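Skumeo and the labelling of removed posts: notes after the March report

Readers of this blog will recall that I have followed the transparency reports of the Skumeo network for the past 16 months. The report released in March is the first to distinguish between posts that were deleted and posts that were merely hidden from users in a particular country. It is a welcome change, and one that several of us had requested in writing.

The report lists 1769 restriction orders. Of these, 58 are recorded as having been contested by the account holder. The remainder were carried out without any recorded objection, and the report does not state whether the account holders had been informed in the first place. A user who has never received a notice cannot reasonably be expected to appeal against it.

Henrik Nolte and I compared the published table with the notices collected by the Prostbridge archive, which accepts copies from anyone who wishes to submit them. We found five notices in the archive with no matching entry in the table. I wrote to the company and received a courteous reply from Pascal Lindemann of its policy office, who explained that orders handled by the contractor Trinar are counted in a separate register. That register is not public. I have asked whether it will be, and I await an answer.

There is also the question of wording. Where a post has been hidden, visitors see the sentence "This content is unavailable". The same sentence appears when an author has deleted the post and when the server has failed. Lutz Kröger has argued for some time that these cases should carry different messages, and I agree with him. A reader ought to be able to tell a legal order from a technical fault – the present wording makes that impossible.

Benedikt Fuchs has raised a fair objection. Small networks such as Meinecke have very few staff, and a duty to label every restriction by cause could prove costly for them. My own view is that the cause is already known at the moment the restriction is entered, and that displaying it would require only modest additional work. I would nevertheless support a longer period of adjustment for smaller operators.

Comments on the comparison are welcome at the usual address. Kai Wunderlich has kindly agreed to check the figures a second time before they are sent to the archive. 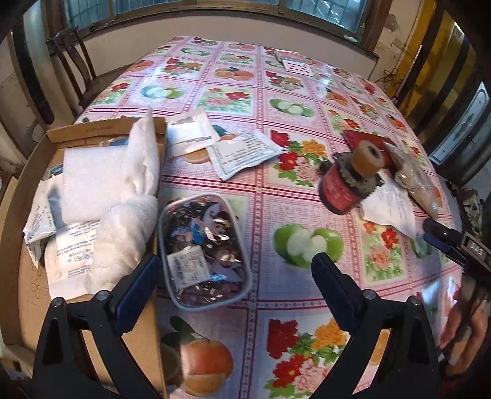 Any corrections arising from that check will be entered at the foot of this post, with the original figures left in place. Correspondence from Skumeo concerning the Trinar register will be published in full, subject to the company's consent.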